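What the new arm changed in our packing room

I have worked at Husitov for three years, always at packing. We are 12 people and we fill bags for grocery box customers, mostly small places like Manlow. In February the company began to test a robot arm for the bagging, and many people asked me if I am afraid for my job. I try to answer slowly, in writing.

The arm practices with toy fruit. Opening a thin plastic bag is easy for my hands, I never thought about it. For the machine it is a long lesson.
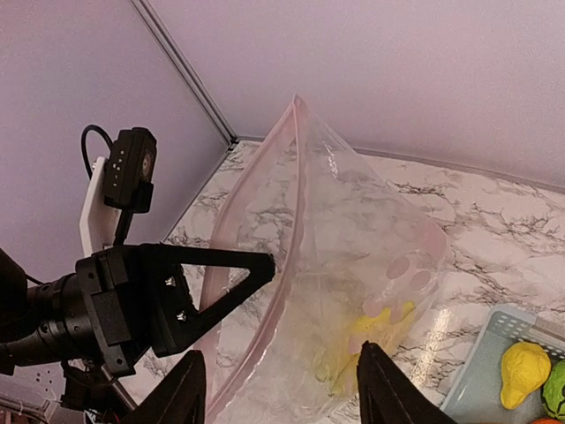
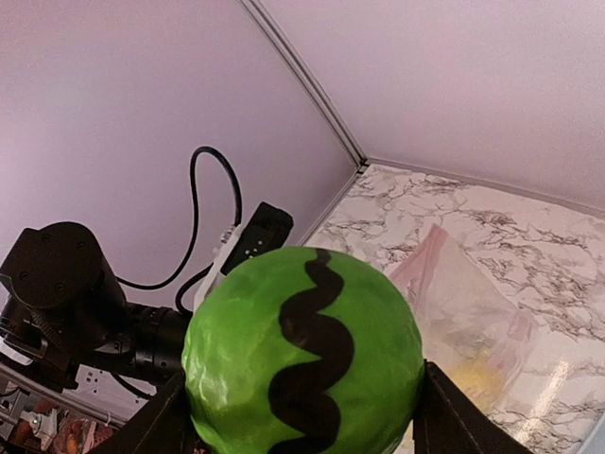
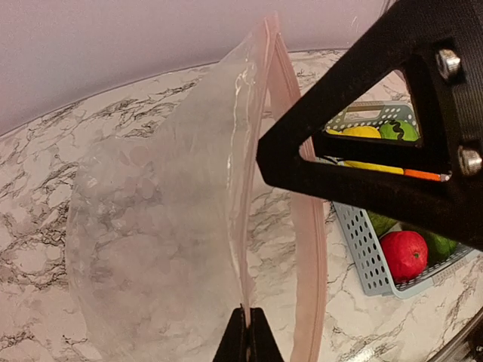
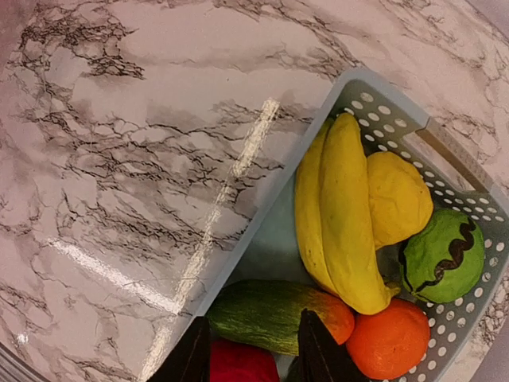 Practice with toy fruit and vegetables, Husitov.

Before, one shift was 160 bags for me, and in the evening my thumbs hurt. Now I spend 30 minutes of each shift at the practice table, and I write down what the gripper did wrong. I like this part - it is the first time that somebody at work asks how I hold a bag.

But not everything is good. Two colleagues moved to the Fliltitska warehouse and they did not really choose it. Also the pay did not change, although we now teach as well as pack. I said this at the meeting and I was told it will be discussed after summer. I will write again when I have an answer.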